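The Long Life of a Kitchen Table

Ask people what they'd carry out of a house and they'll say photographs. Ask them what they miss once they've moved, and it's amazing how often they talk about the table! I've spent the past few months asking, and I could happily have kept going until January.
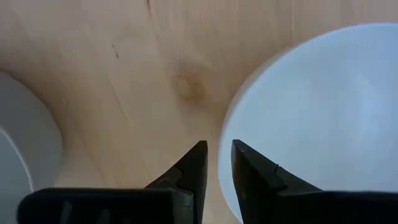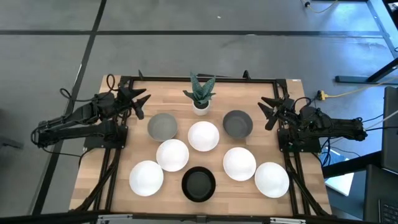 Page last changed: 2019-06-21

My own obsession began with a pine table my aunt bought at a clearing sale outside Herkby. It had a burn the shape of a boot at one end and a drawer that only opened if you lifted it first. Four of us did our homework there, shelled peas on it and fought under it. When it finally went to a cousin, I was 27 and I sulked for a week.

So I was thrilled to find Violeta Daza, who mends old tables in a shed at Bråten and has very firm views on them. She likes softwoods, which plenty of restorers turn up their noses at. Pine dents, yes, but a dent can often be lifted with a damp cloth and a warm iron (go gently, and try it on the underside first). A deep gouge she usually leaves alone. "People come in wanting it all gone," she told me. "Then I sand one corner and they go quiet, and they ask me to stop."

Knots are her favourite part. A knot is where a branch once joined the trunk, and the grain has to bend its way past, so a board with a good knot in it gives you a little piece of the tree's history to look at over breakfast. She once built a whole top for a family in Pruden out of boards the timber yard had put aside as seconds. It cost them 400 dollars, and they've since turned down an offer of 1,589 for it.

Sudheer Kartha came to tables from the other direction. He runs the Prulline supper nights, where strangers sit down together at one long table and pass the food along by hand. No place cards, no separate plates of anything. He started with his own dining table and a borrowed trestle that stood a thumb's width lower, and the join gave the gravy some trouble. These days there's a proper run of matching tops, oiled by whoever stays late.

What he loves is the width. Too wide and you only talk to the person beside you; too narrow and there's nowhere to put the rice. He measured every table in every café he visited for a year before he settled on 80 centimetres, and I can report that at that width you can hear a quiet person perfectly well and still reach the pickles.

If you've got an old table of your own, Violeta's advice is wonderfully plain. Wipe up spills, keep it out of the hot afternoon sun, and give a bare oiled top another thin coat when it starts to look thirsty. Wobbly legs want tightening before they want glue. And do look underneath. She has found pencilled sums, a child's name in crayon, and on one much-loved table from a shearing shed, a tally of 200 small strokes that the owners are still arguing over.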